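Washroom Counter Tidying: Sorting Small Toiletries at a Shared Vanity
Student project report, Skeltlow site
9 August 2022

1. Purpose

The project set out a tidying order for small items left on a guest bathroom counter. The counter has a marble top with a white basin let into it and a wall mirror behind. Tubes and packets are the main concern, as they roll or slide and collect along the backsplash.

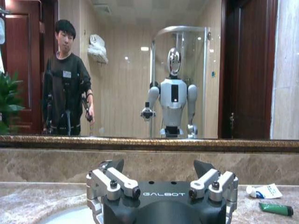

Comment from Lennox on the first draft: start with the tubes. A packet stays where it is put, but a tube ends up in the basin.

The draft was changed to match. Tubes are now step one, packets step two, and waste is left until the end.

2. Working area

The clear zone was set at 30 cm to the right of the basin rim. Items inside the zone are moved before any item outside it. A tube lying at an angle is first turned parallel to the backsplash – the cap end should face away from the basin.

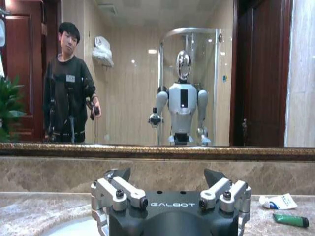 Figure 2. Two tubes on the right side of the counter, green one nearer the edge.

3. Item classes

Class A: tubes and bottles in use. Class B: paper packets. Class C: used tissue and other waste. Soap stays at the far left end and is not counted as clutter. A full pass has a limit of 265 seconds, carried over from the February trial plan.
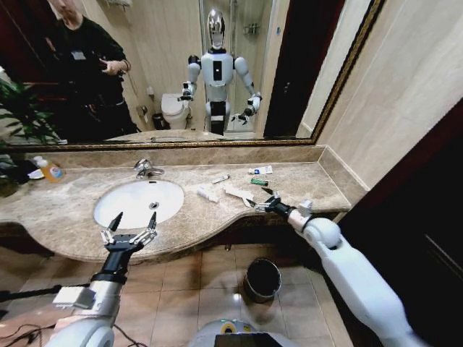 Katley asked whether a crumpled tissue and a flat packet should share a class, given that both are paper. They were kept apart. A packet may still be full and has to be checked before it is thrown away.

4. Placement

Narrow items are held upright while they are moved and laid down last. The allowed lean is small, and the holding point is low on the item. Soft-walled items crease under side pressure, so the grip is closed in steps.
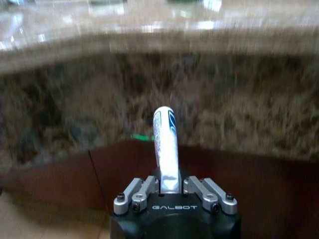 Figure 4. Slender white item held upright, with slight creasing at the lower part.

5. Open points

The class list does not yet cover glass. Storage for Class A needs a tray 90 mm deep; the Skisier tray on hand is too shallow.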